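Week 4 notes - colour and light in small rooms

Interiors 2, Prorkwood campus. Bring these on Wednesday, we'll go straight into the sample boards.

Left over from last week: somebody asked if a north-facing room is always cold. Depends where you live! Down here north is your warm side, a lot of the textbooks are written for the other hemisphere. Check before you copy a rule out of one. Flenach reader has it right, the older one on reserve doesn't.

Undertone

Every paint has one. Hold the chip against plain white printer paper and look again. Greys go blue, green, purple or brown. Greens go yellow or grey. Do it in daylight, then again with the lights on, write both down. You'll get marks for writing both down.

Pale colours are harder than dark ones. A pale green on the chip looks like nothing much, on four walls it bounces off itself and gets stronger. Usual fix is to go half strength on the tint. Ask at the counter, they do it all the time.

LRV = light reflectance value. Scale of 0 to 100, higher means more light comes back. Anything under 22 we'll call dark for the assignment. Ceilings usually much higher than that but they don't have to be white. A greyed-off beige up top softens the join and makes a low room feel less like a box with a lid. Don't go darker than the walls unless you mean it.

Timber counts as a colour. Students forget this every year, they pick the walls and then a big honey coloured floor turns up and the whole scheme swings orange. Pale timber is easier with green. Red timbers fight with it (sometimes nice, sometimes very Christmas).

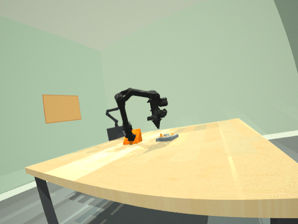
Fig. 3. Pale green walls, greyish-beige ceiling, light wood table. Rendered.

Accents. Small and strong. One saturated colour against a quiet background gets seen first, doesn't matter how little of it there is. Orange will do it, so will a good red. Repeat it once somewhere smaller and then stop. Three or four different accents and the eye just wanders off.

Black isn't neutral in a pale room, treat it as an accent too. Lamp stems, window frames, chair legs all add up.

Lamps

Warm white about 2700K, cool white 4000K and up. CRI of 90 or better for anything you want to judge colour under. The tubes in room 331 are nowhere near that so dont choose paint in there, take the boards out to the courtyard.

Renders vs real rooms. The software picks an exposure for you and it's usually kind. Real corners go darker, real walls pick up colour from the floor. Use the render for checking proportion and contrast, use a painted board for the colour itself. Minimum A3, two coats, leave a white border off it or you'll read the colour too dark.

For next time
- read Lobo chapter on simultaneous contrast, skip the history bit
- paint 2 boards, same hue, one half strength
- look at both morning and late arvo, notes on the back in pencil
- Drostier fan decks are in the cupbord by the sink, sign them out please

Assignment sheet goes up after class. Floor plans to scale, no exceptions this time.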